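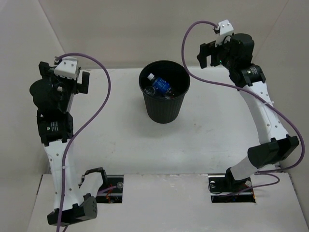
What Our Street Throws Away: A Household Waste Diary Project

Project report by Juniper Zamora
Project partner: Mizanur Mridha
February 2021

Introduction

When our tutor asked us to choose a subject for the environmental studies project, Mizanur and I spent a good while going round in circles. He wanted to look at river water and I wanted to look at food packaging, and in the end we met somewhere in the middle and settled on rubbish, the ordinary sort that goes out of the kitchen door every evening without much thought. I am very glad we did, although my mother was less glad when she found out how long I would be weighing things on her kitchen scales.

Our question was a simple one: what do households on one street throw away, and how much of it could have gone somewhere better? We also wanted to know whether keeping a diary changes what people do, because both of us suspected that it might.

Where we worked

Steinbach Road is the street where Mizanur has lived since he was small. It has 114 homes, most of them terraced houses with a few flats above the shops at the bottom end. The general waste is collected every week and the recycling every fortnight. Glass has to be carried to the bottle bank by the Rokumier car park, a fair walk uphill if you live at the wrong end (and Mizanur does).

We started planning in September and first put a letter through every door. It explained who we were, what we wanted and how people could reach us. The replies came in slowly, and we learned that a letter on its own doesn't do very much. What worked far better was Mizanur's aunt, who knows everybody and mentioned it in the queue at the baker's.

How we collected the information

Each household that joined was given a diary sheet with a row for every day and columns for food, paper and card, plastic, metal, glass and "anything else". People ticked or wrote down each item as it went into the bin. We left it to them to decide how much detail to give, and the sheets came back looking wonderfully different from one another. One gentleman wrote the flavour of every yoghurt. Another family drew small pictures because the youngest child was in charge.

When all the sheets were in, we typed every entry into a spreadsheet, 2,349 of them altogether. This took most of our evenings for a fortnight. I read out and Mizanur typed, and then we swapped when my voice went.

My own family kept a diary too, and we weighed our food waste as well, though I have kept those figures apart from the rest as we don't live on the street.

What we found

Plastic was the column with the most entries. Drinks bottles, film lids, bread bags and fruit trays came up again and again, and a good many of the bottles had gone into the general bin even in homes that recycled everything else. When we asked about this, the most common answer was that the bottle had been finished upstairs or in the car, and the nearest bin was the one that got it. I found this rather interesting, as I had expected people to say they didn't know the rules.

Food came second. Bread was the worst of it, usually the last few slices of a loaf, followed by salad leaves and cooked rice. Several people told us they felt embarrassed writing it down, and one lady said she had started freezing half her loaf by the end of the first week just so she wouldn't have to put it on the sheet.

Paper and card were mostly dealt with well. Glass was the odd one out — people saved it up faithfully in boxes and carrier bags, but some of them had been saving it for months and hadn't yet made the trip up to the bottle bank.

Problems with our method

The diaries depend on people remembering, and we know that some sheets were filled in all at once at the end of the week, since the pen and the handwriting didn't change. An entry also tells you nothing about size. A teabag and a whole uneaten pie both count as one item of food, and this bothered Mizanur a great deal. If we did it again we would lend out scales, or at least ask people to write small, medium or large.

The households who took part were also people who already had some interest in the subject, so we can't say that they stand for the whole street.

What we would like to do next

We have written to the council asking whether a glass collection at the lower end of Steinbach Road might be possible, and are waiting to hear. We would also like to try a second small bin upstairs in a handful of homes, kept only for bottles, and see whether fewer of them end up in the general waste. Mizanur's aunt has already asked to be first.

Thank you to every household that filled in a sheet, and to my mother, who has her scales back.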